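Resoling the Vörös low: notes after one season

I bought the Vörös low in September, the grey pair with the gum sole, and wore it most working days until the heel went. The upper is still in good order. The outsole had worn through to the foam on the outer edge of both heels, the right worse than the left. I walk on the outside of my feet, so this was expected.

The shoe is a cupsole. The sole unit is a single moulded rubber tray, glued to the upper and then stitched through the side wall. It can be taken off and replaced, but the stitching has to be cut first and the new unit must match the old stitch channel to within 2 mm. Turora sells a spare unit in whole sizes only. I take a half size, so I ordered one up and had it trimmed.

Bülent Güneş did the work at his shop. He cut the thread, warmed the old glue and pulled the tray off in one piece. The board underneath was sound. He roughed up the base of the upper, put on two thin coats of cement and left the pair clamped overnight. I collected them on Thursday.
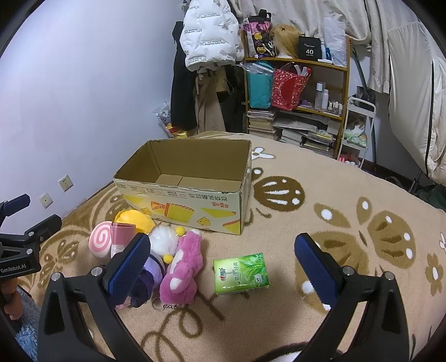
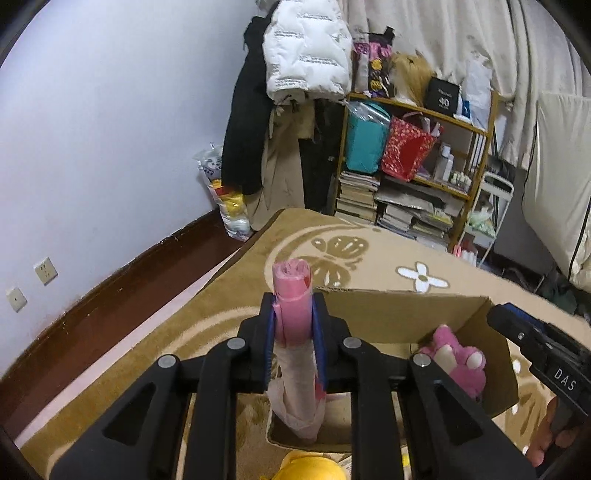 Cardboard box on the patterned rug.

Weight went up by 19 g per shoe. I put this down to the new rubber, which feels harder than the original and is thicker under the toe. Grip on wet paving is a little worse than before. On dry ground I can't tell the difference.

Fit has changed slightly. The new tray holds the heel more firmly, and the toe now sits 4 mm higher off the ground when the shoe is standing empty. The first two days were stiff. By the fourth the forefoot was bending in the right place again, along the old crease.

Embla Boström asked in the comments on the last post whether the Waltano insole would fit. It does, but only with the stock insole removed. With both in, the heel lifts at every step. The Waltano is also wider at the arch and needs trimming on the inner side. Follow the curve of the old insole and cut outside the line.

The stitching on the left shoe has one loose end near the little toe. I have sealed it with a lighter and will check it again after another 10 wears. The laces are still the original ones, frayed at the tips. I have a flat cotton pair from Lekach in the drawer, but they are a little too long for this eyelet count and I haven't yet decided whether to cut them down.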